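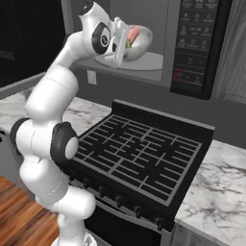
Meltico Degreaser Concentrate, 2-liter jug

3 min read

Grease is patient. It goes up as steam, cools its heels on the underside of whatever hangs over your stove, and by October has the texture of an old gummy bear. Meltico is the stuff we make for it.

You get 2 liters of concentrate in a jug with a handle that fits an actual adult hand. Mixed for everyday wiping, the jug makes 100 spray bottles. Mixed for the filter you have been avoiding since you moved in, it makes a good deal fewer, and we won't ask.

How to use it

Spray, wait, wipe. The waiting is the part people skip. Give it as long as it takes to make toast. For range hood filters, put a capful in a sink of hot water, drop the filters in and go do something more pleasant. Rinse well and let them dry before you put them back.

Fine on enamel, stainless steel, glass and most sealed tile. Keep it off bare aluminum, which it turns a sad gray, and off anything painted by a relative. Unplug small appliances first. Wear gloves if you like your hands.

The smell

The first version smelled of lemon, or of what a factory thinks a lemon is. Constanza Aravena, who mixes our batches, called it "airport" and took it out. The current one smells faintly of soap for a minute and then of your kitchen, for which we accept no responsibility.

Does it work on burnt sugar?

Yes, with a second round. Octavio Medina put it through a season of caramel at the Farías bakery and ordered again, though he also complained about the cap. We changed the cap. If you have a jug with the old blue one, write to us and we'll send a new one.

Does it work on grout?

A bit. It's a degreaser. Grout has other problems.

Shipping

Jugs go out from the Multeck warehouse each morning if you order before 2. We fill 3000 at a time, and when a batch is gone the page says "sold out" until Constanza has made more. Leave your email and Hashini Majumder will let you know. She sends one message and it's short.

Refills come in a pouch with the same contents and less dignity. Pour slowly.

Returns: unopened jugs, any time. Opened jugs, tell us what went wrong and we'll probably refund you anyway.

We use cookies to remember what's in your cart. Accept all / Manage settings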